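Soccer kit in the wash: tips I believe and tips I don't

March 2008

Every parent on the Grotville sideline has a secret for getting grass out of white shorts. I've tried most of them over 8 seasons and I trust very few.

Vinegar soak

Fine on fresh grass. I gave it 45 minutes in a bucket, cold water, and the knees came up decent. Old stains just laughed at it.

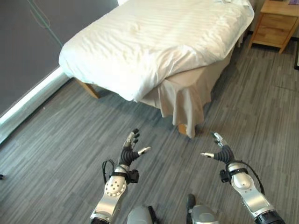 Toothpaste is the one I hear most, and all I ever got was a minty sock. Dish soap and an old toothbrush did the same job for less.

Freezing shin guards

Supposed to kill the smell. Mine smelled the same once they thawed. Pull the guards out of the bag after the game, wipe them down and leave them by a window overnight. 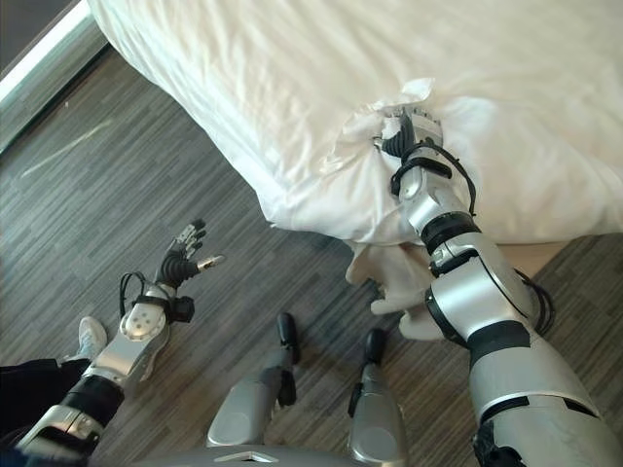 Newspaper in wet cleats

This one I'll sign off on. Stuff them tight, change the paper before bed, keep them off the radiator. Precious Magbanua swears by rice instead. I'd like to see the grocery bill.

Special sports detergent

I ran Bistton against the store brand from December on, one jersey each. Couldn't tell them apart, and neither could my son. Turn the shirt inside out so the number doesn't crack, skip the softener, and hang it up. 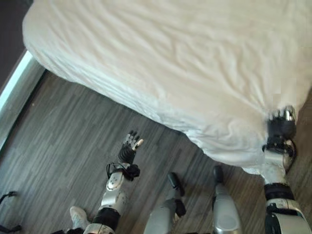 Goalie gloves get rinsed by hand in lukewarm water. Anybody who tells you the dryer is okay "on low" has never had to buy a second pair.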